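Search this site Go

Talk notes – Small Electric Vans, Big Second Lives
Speaker: Floor Cuypers
9th June, Lillilden

Open with the sound clip of the Rondia pulling away. Let it play right to the end – it's such a great little whine!

Slide 2. Why I bought a van with 3730 miles on it and a dead charger. Show of hands: who has ever driven a Rondia? Tell the Borel parking lot story, but keep it short this time.

Slide 3. Range. The old pack gave me 44 miles in January with the heater on. Say that number slowly. Then explain the swap Koen Desmet and I did over around 10 evenings, and how much we loved doing it (mention the seized bolt).

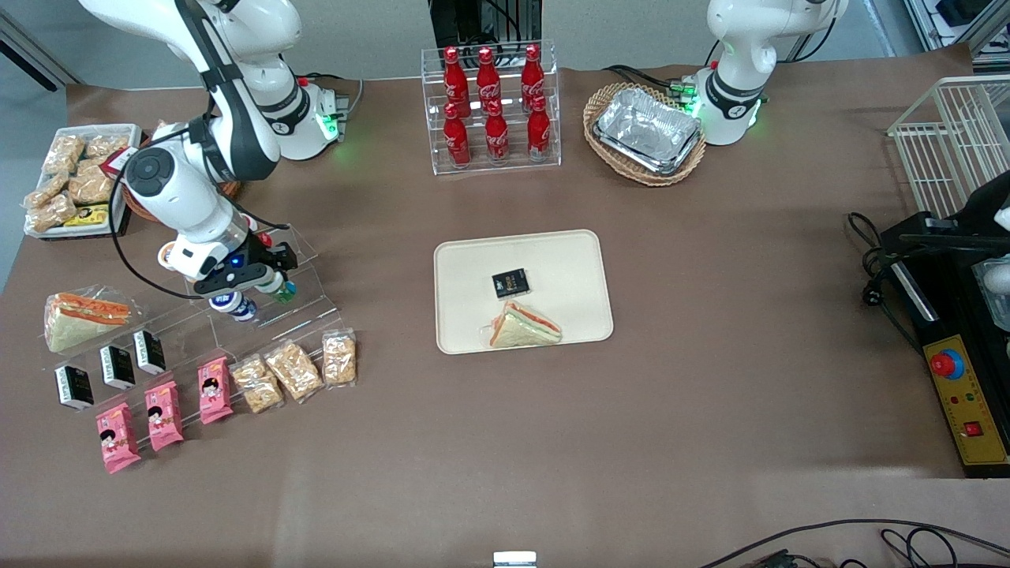

Slide 4: Coca-Cola on the two-tier rack

Slide 5. Braking feel. Regen is strong on the Koster controller and you learn to drive with one foot. I grin every time. Pass the mic to Genowefa if she wants to talk about the software – she wrote most of it.

Slide 6. Costs. Skip if we're running over.

Questions. Someone will ask about rust. Yes, there is rust.

Shares 44 | Comments 2
Contact | © Floor Cuypers | Back to top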